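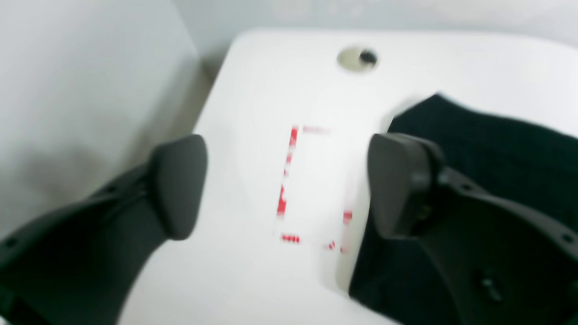
Figure 4.1 White washbasin with a red-and-white item left in the bowl.

Chapter 4
Basins, Tables and Floors

My first housekeeping job was at a guesthouse in Loltville with 57 rooms and one working elevator, and I was terrible at it. I'd run in, grab the spray, and wipe whatever was closest to the door. Then I'd find a wet toothbrush in the basin I had just shined up and have to do the whole thing over (twice, some mornings!). My supervisor, Kelechi Isah, finally took the spray bottle out of my hand and told me to go pick things up first. So that's how we'll work in this chapter. Pick up, then wipe, then floor.

Let's start with the basin. Take out anything lying in it, even if it's tiny, and put it on a towel off to the side. Run a soft cloth around the bowl, go under the rim, and finish at the metal ring, where soap loves to build up. White glazed bowls look clean long before they are, so use your fingertips too. You'll feel the film.

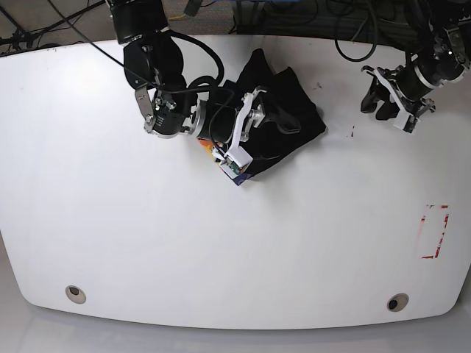

Tables are slower, I think mostly on account of cloth. A crumpled cloth hides things: books, keys, a pair of glasses once, which I sat down on later and still feel bad about. Lift it straight up with one hand and check underneath with the other. Shake it out away from the table, fold it, and only then decide where it goes. Books get stacked flat with the biggest at the bottom. If you're left with a clear white top, wipe it back to front so the crumbs land in your palm, and don't forget the curved edge, where sleeves rub. 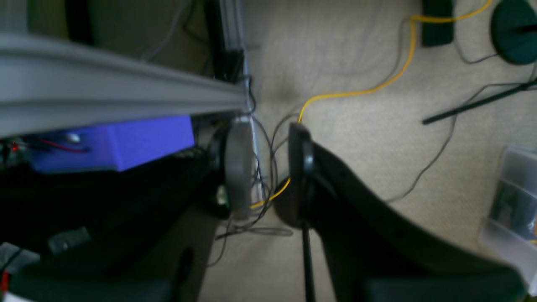
Floors with cords on them scare new students more than anything else in the course. They shouldn't! Follow one cord at a time from end to end with your eyes before you touch it, and never tug on a tangle. Long, thin things such as sticks and rods come up off the carpet first, then loose boxes and bins, and the vacuum stays in the closet until you've gone over the whole floor on foot. In Section 4.1 we'll take the basin again, properly this time, and you'll want two soft cloths and an old towel.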